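Print this page | E-mail this page | 14 shares | 3 comments

Hindier Animation Archive – progress report to the Solanki Fund, second period

The short version is that we are ahead on scanning, a little behind on sound, and having a wonderful time. When we wrote to you last, the Duvus cartoons were still sitting in their cans and we had only guesses about what shape they were in. Now we've seen nearly all of them, and they are so much better than we dared to hope!

Your grant covers 264 reels of hand-drawn shorts from the Duvus studio, plus the one feature, Mana. As of the end of September, 200 reels have been cleaned, repaired and scanned. The remaining reels include most of the ones with bad shrinkage, so please don't expect the same pace from here on (we certainly don't).

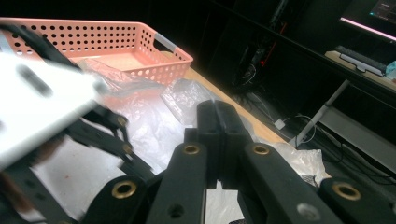 The big news is the feature. We had always worked from a worn television print of Mana, with faded reds and the river sequence chopped almost in half. Reel four of the new material has that sequence complete. The herons take off one by one, the whole marsh turns from gray to gold, and the song gets its second verse back. Everyone in the building stopped work to watch it, and then we watched it again.

Color is going well too. We also hold 1626 painted cels from the film, and matching the scans to the original paint has settled several arguments. The grandmother's coat is green. It was blue on the television print, and blue on the home video, and some of us grew up with it blue, but it's green.

Sound is the slow part. The optical tracks on the early shorts have a hiss that our first pass took out along with half the violins, so we threw that pass away and started over with a lighter touch. The new version leaves some crackle in. We think it suits the cartoons, and the music breathes again. It did cost us most of a month, and we've moved the sound deadline in the attached schedule to match. 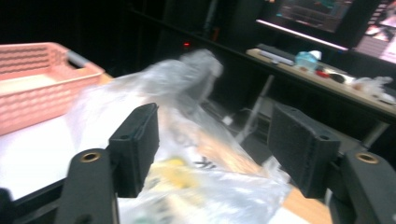

We've held 3 test screenings so far, all at 10 in the morning with families from the neighborhood. The shorts with the tugboat got the biggest laughs, and the one with the melting snowman made a few people cry, grown-ups mostly. We had wondered if the slower pacing would lose the younger kids. They sat through it fine – they got restless during our introduction instead, and we've cut that down.

Spending is on budget apart from shipping, where two returns from the lab cost more than planned. We covered that from the supplies line and don't need to ask for anything extra.

Next up are the shrunken reels, the rest of the sound work, and a full screening copy of Mana. We'd love to have you there when it runs.

Comments (3)

inkandpaint: The second verse! My mother used to sing it and we all thought she made it up.

reelfan: Will the shorts be shown in release order or mixed? Hoping for release order.

marshbird: Still voting for the blue coat.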